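Onion Monday

I make one big batch of onion base at the start of every week, and it has saved more dinners in this house than the freezer pizza has.

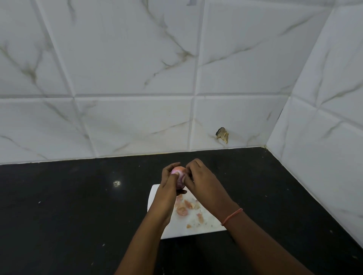
My grandmother did hers on Sunday night after the dishes, but I'm useless by then, so it's Monday for me, usually with the radio on and a cup of tea going cold somewhere behind me. The small pink onions are what I like best for it. They're a pain to peel (so much skin for so little onion!) but they cook down sweeter than the big yellow ones, and I'll take the extra twenty minutes of fiddling.

I've tried all the tricks. Soaking them in warm water does loosen the skins, but then you have wet onions sliding all over the place. Blanching is fine if you already have a pot going. Mostly I trim both ends, run the knife down one side just deep enough to get under the first real layer, and pull the whole thing away with my thumbs. Yes, you lose a bit of onion. It goes in the stock bag.

I do all the peeling first and all the slicing after. I used to go one at a time and kept finding papery bits in the pan, and there's nothing worse than biting into one of those in a nice dal. Now I peel right over the board, let the skins pile up, and dump the lot before I start cutting.

My scale said 1332 grams this week before peeling, which was more than I meant to buy. The bag from Matubbar only comes in the one size now and I couldn't leave the extras to sprout in the drawer again. Anyway, it all went into the wide pan with oil, salt and a bay leaf, low heat, lid on for the first half and off for the rest. Stir when you walk past. If it catches, a splash of water fixes it.

It went into 3 jars, two for the fridge and one for the freezer. Tonight's is going into eggs with green chili and whatever cilantro is still alive. Somebody asked in the comments last time if you can do this with shallots and yes, go for it, but use less oil than I do.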